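# Storing mugs in a two-tier wire basket

**Danica Babić**

Our office in Urkham has recently replaced its kitchen cupboard with open wire baskets. Staff members are asked to return their mugs to the basket after use. The upper panel is flat and the mugs slide when the basket is carried. Kindly advise whether mugs should be stored upright or upside down, and whether they belong on the upper or lower level. We have 9 mugs in regular use and one basket.

**Merden Facilities Desk**

Mugs should be stored on the lower level wherever the height allows. A basket with its weight near the base is easier to carry and less likely to tip. Please observe the following:

- Dry each mug fully before it is put away.
- Turn all handles the same way.
- Do not stack ceramic mugs more than two high.
- Close any clasp on the front before lifting.

As to sliding, a thin rubber shelf liner cut to the size of the panel is normally sufficient. We use one in each of our 7 kitchens and replace it every January.

**bendano_office**

upside down. dust gets in otherwise

**T. Đorđević**

I would respectfully differ from the reply above. A mug placed upside down on a solid panel traps moisture, and the rim is the part most easily chipped. On open wire the position matters less - air can pass underneath. On a flat panel I recommend upright storage, with a clean cloth laid over the top if dust is a concern.

It is also advisable to clear a space on the table in front of the basket and to set each mug down there before loading. Mugs lifted directly from the sink to the shelf tend to strike the wire edge, and white ceramic shows every mark.

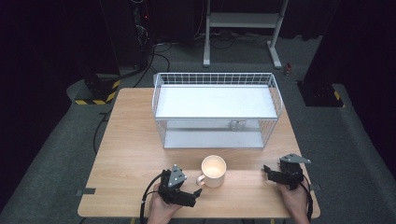

Once the basket has been loaded, it should be carried level with both hands and placed well back from the edge of the counter. Nine mugs in a single basket may prove crowded, and a second basket should be considered if the handles touch.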